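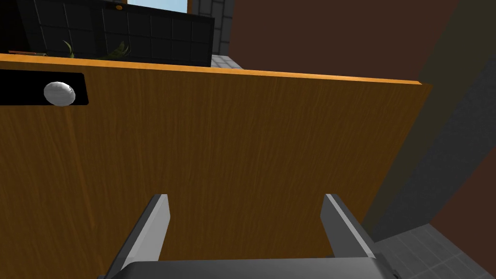

4.2 Wood color and buying used furniture

Second part of the survey. Same 284 households as in 4.1, all in Botthorpe and the villages on the river side. Each person got a set of cards with short written listings, no prices, and was asked one thing: would you go and look at it. Limit of 60 seconds a card. In total 3046 answers could be used. The rest were blank or marked twice and we left them out.

Main result first. Color words matter more than we expected and the name of the maker matters less. Listings with "warm", "honey" or "amber" got more yes answers than the same listing with "brown". Swapping the maker from Drutora to Polák changed very little, even with older buyers, who told us in the interviews that they always check the maker. Saying and doing, again. Same gap as in the bedding study.

Grain is harder. Most people have no word for it. In the interviews they said "lines" or "stripes" or just moved a hand up and down in the air. Grain running mostly up and down a panel, as in Figure 1, with darker streaks on a lighter base, is what a lot of them seemed to mean by "real wood", including for things that were later said to be veneer. Sideways grain was called modern, or cheap, sometimes both by the same person. We had no card for diagonal grain and probaly should have.

Age of the piece: not a clean effect. Under "older than me" the yes answers went up for cabinets and down for beds. Tables flat. The Proltham group used a different wording for this item ("antique") and their numbers can't be put next to ours, although the direction for cabinets is the same.

Rooms came up a lot and we did not ask about them. People would read a card, then start talking about where the thing would stand, and if the window is on that side, and what color the floor is. Dark floor, lighter wood. Light floor, no clear preference.
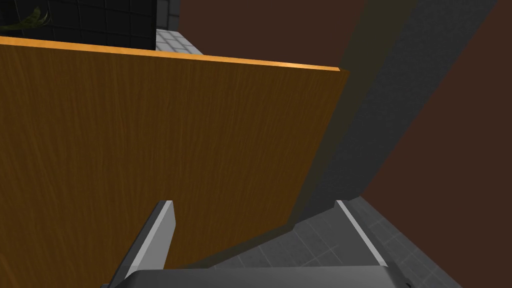 Edges were the other surprise. A chipped or worn edge put people off more than a scratch in the middle of a door – which is odd, given that the scratch is the thing you look at every day. One reason given was water. Another was that a worn edge means the piece was moved often. A third group had no reason at all and just didn't like it.

Limits. The cards went out in November and a share of homes had just been through the flood sale, so some of the interest in cabinets may be plain need. Renters are too few to say anything about. Two interviewers worked from an older sheet where "amber" was missing and "yellow" stood in its place; those cards are counted with "amber" in the totals and seperately in the appendix. Taking them out does not change the order of the color words. Data frozen on 4th April, later returns not included.

What we do not know is if a yes on a card means a visit. Section 4.3 takes up the follow-up calls, which are fewer and messier, and where price comes back in.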